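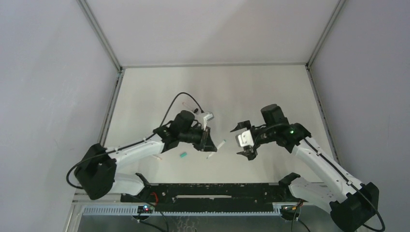 Worktable nearly cleared for August

The big off-white table at Kemadell has only a marker, a teal cap and a couple of slim pale items left on it. The last of the donated kitchen things went out on Thursday, 34 boxes in all, and the surface has been wiped down with plain soap and water. The scuffs on the side wall are old and did not come off. Paint can wait until fall.

Sorting starts again in August with linens and small housewares. Please bring items clean and dry, with sets tied together. Chipped plates and pans without handles go to the Okari bin by the back door. Drop-off stays open until 6 p.m.

Maarten De Smet is keeping the list for the two Saturday shifts and still needs two people for the early one. Leave your name on the sheet by the sink.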